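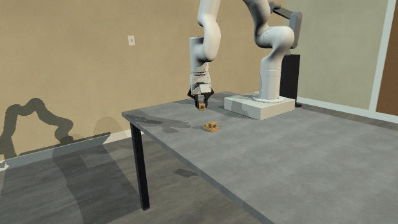
The simulated arm holding a block above the table during a stacking run.

Recording stacking demos in Fevus

This page covers collecting examples for the block stacking task. It assumes you have Fevus installed and the Jerkthorpe room loaded.

1. Open the task file and set the number of episodes to 200. That is enough for a first training run. The final set should have 500.

2. Turn on both views, the room view and the wrist view. The learner is trained on both, so an episode with one missing can't be used.

3. Press Reset. The blocks are put down in new places each time. Don't move them by hand to make the grasp easier.

4. Open the fingers fully before you go down. Check in the wrist view which way the block is turned, then rotate the hand to match its sides.
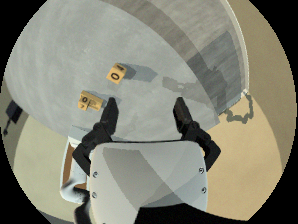
5. Close, lift straight up and stop for 2 seconds. Move across, lower slowly and let go.

6. Press Save, or Discard if you dropped the block. Keep the slow episodes. Slight corrections on the way down are useful too.

Every 22 episodes, play one back and check that the two views are in step. If they have drifted, restart the recorder and delete that batch.

When you have finished, export to the Kivevier folder and put your initials in the notes field. Problems with the export script go to Abdelghani El Ouafi.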